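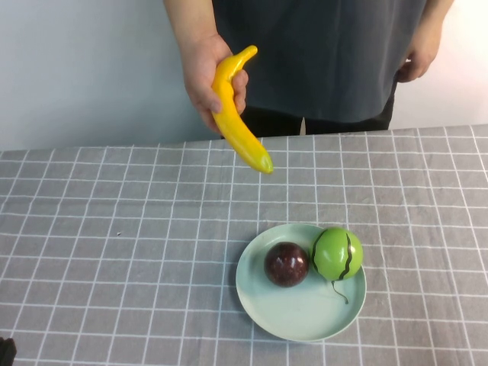
May, by the newsletter desk

Pretend grocery stores are back in the play corner at Bruvmont, and I could not be happier about it. We packed the old one away last fall when the shelf gave out, and all winter the kids kept asking when the store would open again. Well, it's open! There's a counter, a low shelf behind it, a stack of paper bags, and two crates of play food that we sorted at the big table over a long, noisy afternoon. If you've ever held one of those bright yellow toy bananas, with the glossy skin and the faint greenish tint at the bottom tip, you know how quickly a grown-up starts playing too. I answered it like a phone within a minute.

What I love about playing store is how much talking comes with it. A child who'll stack blocks in happy silence for half an hour has to open their mouth at a store counter. They have to ask for something, or say it's sold out, or tell you the price (in my experience the price of one tomato runs anywhere from a penny to a million dollars). The four-year-olds tend to want to be the customer first, then they see who gets to work the register and there's a rush for the other side of the counter. We've been letting up to 4 kids in at once, and that seems right for the size of the corner. Any more and the bags start ripping.

The register is the old Drumik one with the drawer that sticks. I know, I know. We talked about getting a new one and then decided the sticking is half the fun, because you have to thump it, and the thump has become how everyone knows a sale went through. The paper money is cut from the backs of old flyers. If you have scrap paper in other colors, green especially, please drop it in the tray by the coat hooks. We go through it at an amazing rate!

A few things to try at home, if your child comes back wanting to keep shopping. Let them write the list, even if they aren't writing yet. Scribbles and drawings are fine, and then have them "read" it back to you in the real store. Mine once read me a list that was nothing but soup. Save your empty boxes too. Pasta and cereal boxes hold up best, especially if you stuff them with newspaper and tape the ends shut. Skip cans, since even a well-opened can has a sharp rim somewhere. And swap jobs often. Being the customer who changes her mind three times is a wonderful part to play, and kids find it hilarious when you do it.

We're also hoping to add a bakery window next to the store. The plan so far is a cardboard front, a flap that opens, and salt dough rolls and pretzels that the older group will bake and paint. Our recipe is 2 cups of flour, a cup of salt, and enough water to bring it together, then a low oven until the pieces feel hard all the way through. Keep them away from the dog. Salt dough is bad for dogs and they do like the smell of it.

The Harahap Street toy library has offered to lend us a balance scale for the summer, and that has me really excited, because weighing things is where the store gets good. Is one potato heavier than three mushrooms? Let's find out! They also have a set of Prondik wooden vegetables, the kind you can "slice" with a play knife, and we're on the list for those as soon as they come back.

We still need a few shopping baskets, small ones with handles that a child can carry over one arm. Aprons would be great as well, any color, and they don't have to match. Leave them in the box inside the front door any time before 8 in the morning or at pickup. The store stays up through the end of June, and grown-ups are welcome to come in and shop. Bring your own bag.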